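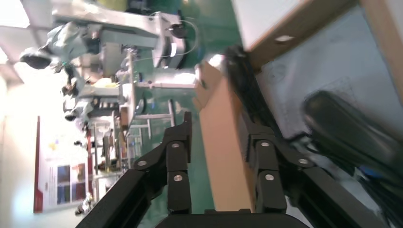
Prulevwood – Sammelausgabe im Schuber
Verlag Grorkudstead, zwei Bände, 347 und 559 Seiten, Klappenbroschur
Rezension der Mediathek Salgado, Fachbereich Comic und Manga

Mit der Sammelausgabe von Prulevwood legt der Verlag Grorkudstead die abgeschlossene Liebesserie erstmals vollständig in deutscher Sprache vor. Die Handlung setzt mit dem Dienstantritt der jungen Kartografin Minori in einem abgelegenen Vermessungsamt ein. Ihr Vorgesetzter verweigert jede Auskunft über die unvollständigen Karten der Region und begleitet sie dennoch auf sämtlichen Außenterminen. Aus der Dienstbeziehung entwickelt sich eine vorsichtige Annäherung, deren Verlauf die Zeichnerin über weite Strecken ohne Dialog erzählt.

Der erste Band überzeugt durch sein Tempo. Die Kapitel sind kurz und enden selten auf einem künstlichen Spannungshöhepunkt. Im zweiten Band verlagert sich das Gewicht auf die Familiengeschichte des Vorgesetzten. Dieser Teil ist deutlich umfangreicher und nicht frei von Wiederholungen, insbesondere in den Rückblenden auf das Internat. Leserinnen und Leser, die vor allem an der Hauptfigur interessiert sind, werden hier Geduld aufbringen müssen.

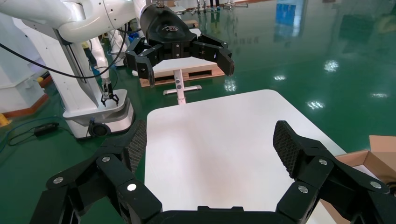 Schwarze Greiffinger mit Rautenstruktur an den Innenflächen.

Die Übersetzung ist sorgfältig. Anredeformen wurden beibehalten und in einem knappen Glossar am Ende des ersten Bandes erläutert. Lautmalereien bleiben im Original stehen und sind klein untertitelt, was auf dicht gezeichneten Seiten gelegentlich zu Lasten der Lesbarkeit geht. Das Lettering entspricht im Übrigen dem gewohnten Standard des Hauses. Zu beanstanden ist ein vertauschter Sprechblasentext im Kapitel »Hochwasser«, der den Sinn einer zentralen Aussprache entstellt – eine Korrektur in der Nachauflage wäre wünschenswert.

Hinsichtlich der Ausstattung hinterlässt die Ausgabe einen gemischten Eindruck. Der Schuber ist stabil, sitzt jedoch so eng, dass die Bände sich nur mit Mühe entnehmen lassen. Das Papier ist angenehm matt, schwarze Flächen scheinen auf der Rückseite kaum durch. Der zweite Band lässt sich aufgrund seines Umfangs nicht flach aufschlagen, sodass doppelseitige Landschaften im Bund an Wirkung verlieren.

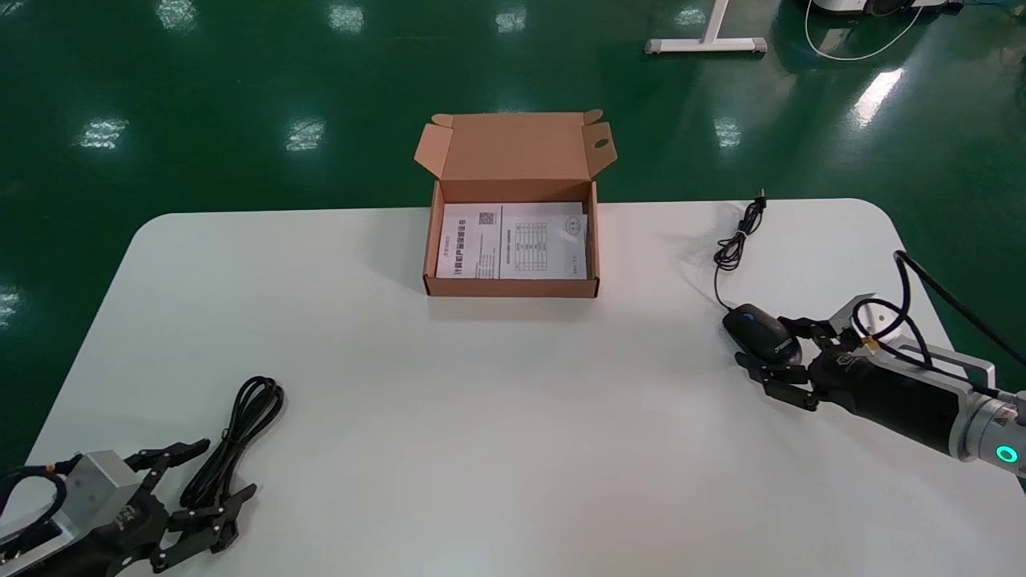
Als Beigabe enthält die Ausgabe ein gefaltetes Blatt mit der Karte des Vermessungsgebiets und einer Zeittafel. Inhaltlich ist es nützlich, gestalterisch bleibt es nüchtern. Mit seinen kleinen Textzeilen und der gerasterten Tabelle erinnert es eher an das Druckblatt in dem aufgeklappten braunen Karton auf dem weißen Tisch als an eine Zugabe für Sammler. Die Vorgängerreihe Flunley war in dieser Hinsicht mit farbigen Kunstkarten großzügiger bedacht.

Für den Bestand öffentlicher Bibliotheken ist die Anschaffung zu empfehlen. Der Fachbereich rät dazu, die Bände einzeln zu verbuchen und ohne Schuber aufzustellen. Empfohlen wird der Titel für Jugendliche ab 14 Jahren und Erwachsene. Eine digitale Fassung ist vom Verlag angekündigt, lag zur Besprechung aber noch nicht vor.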